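Getting the paper pile into folders (and keeping it there)

I put this off for two winters. The pile lived on top of the microwave, then on the stairs, then in a carrier bag hung on the back of the kitchen door, and every time I wanted the boiler paperwork I tipped the whole lot out on the bed and swore at it. What got me going was a letter from our insurers asking for a receipt I knew I had. I found it on Sunday, inside a pizza menu.

So, what I do now, in the order I do it.

Sort by who sent it, never by date. I tried dates first and it was hopeless, because I never remember when a thing happened but I always know it was the water people. One heap per sender on the carpet, then each heap gets its own folder.

Buy folders with a clip down the spine. I had the cheap pocket sort for years and everything slid out of the bottom the moment you picked one up by the wrong end. The clip ones cost a bit more, but you can turn the pages like a book. Mine came from the stationery shop in Prenness, the one next to the chip shop, and I bought the pink ones as nobody else in the house will walk off with them!

Squaring up matters more than you'd think. Tap the sheets on their long side first and then the short side, and do it a few at a time. If you tap thirty sheets at once the middle ones stay put and you get that wonky fan of corners sticking out. And take out every staple before you start -- they make a lump on one side and the folder never shuts flat again.

When you come to load the folder, lay it wide open on a table, both covers right down. I used to do it on my knee with one cover flapping and I creased half of what I put in. Slide the sheet up to the spine, check top and bottom, and only then let the clip come down on it. If it goes in crooked, take it out and do it again straight away, or the next sheet copies it and so does the one after. A patterned cloth or mat underneath is fine, by the way. White paper on a white table is a pain, you lose the edges.

Leave the newest letter at the front. My mother did it the other way about, oldest first like a diary, and we had to leaf through years of rates bills to find the one we needed.

Paper with a curl in it goes under the big atlas overnight before it goes anywhere near a clip. Corners that keep lifting I bend back very gently the other way with my thumb.

A see-through cover is handy for the folder you open most, as you can read the top page without opening it up.
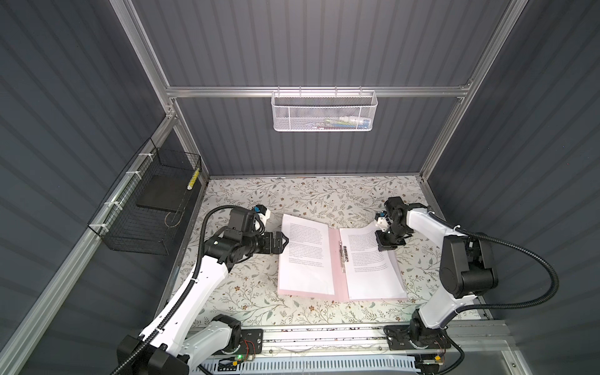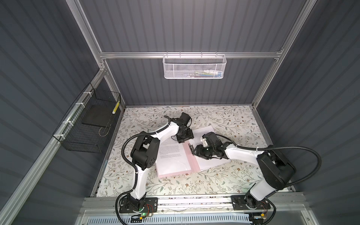

Loretta Marchetti wrote in to say that she agrees about the staples but would never file by sender. Hers go by room: anything to do with the cooker or the fridge is under Kitchen, the shower guarantee is under Bathroom, and the car counts as a room. She also puts one blank sheet at the very back of each folder and jots down what she has taken out and lent to somebody, which has saved her two arguments with her brother so far.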